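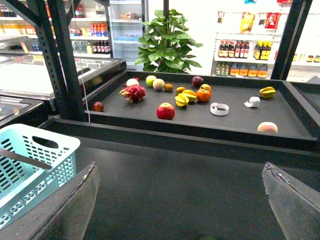 Fruit sorting and produce handling: project report
Clulbridge College, Food Retail Unit 2
15 May 2024

What we did
Looked at how mixed fruit gets set out and packed at a small shop counter. Black tray, plastic basket, lots of fruit. The Kerekes guide says hard fruit first, soft fruit on top, so we wanted to see if that's any use with a real mix.

Sorting
Hard: apples, both colours.
Soft: peach, plum, apricot, persimmon.
Odd shapes: star fruit and dragon fruit. These took the longest to agree on. Star fruit has ridges that bruise easy, so we put it with the soft group in the end. Kiwi could of gone either way.
The roll of tape and the cloth share the tray with the fruit, which the Zandow checklist marks down. Lost marks there, fair enough.

Basket
Light plastic, small holes in the floor and sides so air gets through. Good for fruit, easy to rinse. Handle slots in the side. Downside is the floor is hard, so anything ripe needs a liner under it. We'd use paper. 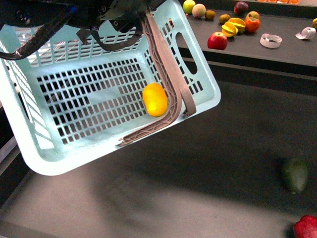 Fig. 2. One yellow fruit in the basket, avocado on the work surface.

Results
Checklist score 90 out of 100. Setting out took 30 minutes, too long, mostly argueing over groups.

Next time
Clear the tray first. Agree on groups before touching anything. Try the Silora liners in July if the budget's there.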